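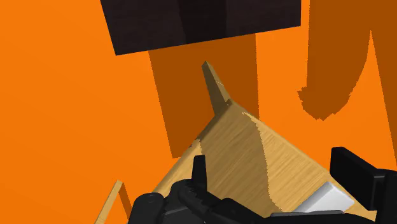 When does the Beltamer Community Garden open its new plots? The first 2 rows open as soon as the water line has been checked, and the rest will follow in spring.

Home News Plots Minutes Contact
2 min read

Minutes of the garden meeting, September 13, 2020

Present: Jummai Akpan (chair), Thắng Kiều, Binta Lawal, Américo Caldeira (notes). Apologies from Yakubu Chukwu, who sent a very kind note and a bag of late beans for everybody to share.

1. Last minutes. The July minutes were read and agreed, with one fix: the compost came from Ekpo, and Dimeck only lent us the trailer.

2. Money. Binta went through the books with her usual patience. We started the season with $600 and have spent $264 on hoses, seed and the new gate latch. She would love to see receipts a little sooner, please, even the small crumpled ones.

3. Water line. Thắng has walked the whole length of it and found a slow drip by the pear trees. He will replace the joint and then we can all stop stepping in the puddle – and thank you, Thắng, for giving up so much of your time to this.

4. Waiting list. We talked for quite a while about whether plots might be shared. Jummai felt that many new gardeners would be happier with half a plot to begin with, and we warmly agreed to offer it. Américo will write to everyone on the list.

5. Other matters. The tomatoes by the fence are free to anyone passing. Please bring back the blue-handled fork if you have it at home.

Next meeting to be set once Yakubu is back.

Contact us | © 2020 Beltamer Community Garden | Back to top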